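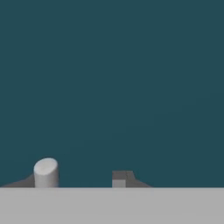

Every February I get the same itch to fill the garden with things that don't grow, and every February my neighbour Usha Thampi leans over the fence and asks where on earth I'm going to put it all. She has a point, bless her. But I'd like to put in a word for the garden ornament, which has had a rough trot lately from the tasteful crowd (all gravel and one lonely grass).

My own yard has 9 of them at last reckoning, if you let me include the birdbath, and I do. The oldest is a concrete wombat from Kalby that lost an ear in a hailstorm and has looked rather more distinguished ever since. I paid $5 for him at a fete and I wouldn't swap him for the $2,095 bronze heron I saw at Varghese last winter, lovely as it was, with its neck all curled and its price tag tucked politely under one wing.

What I can't warm to is buying the whole lot in one go. Zolline will sell you a matched set, frog, toadstool and gate sign, all in the same shade of sage, and I'm sure it's very well made, but a garden ought to collect its oddities slowly, the way a fridge door does. A gnome from your aunt. A tin rooster you regretted on the drive home and then came to love by Easter!

Usha, I should mention, has bought a hedgehog. It's behind the lavender, facing my wombat.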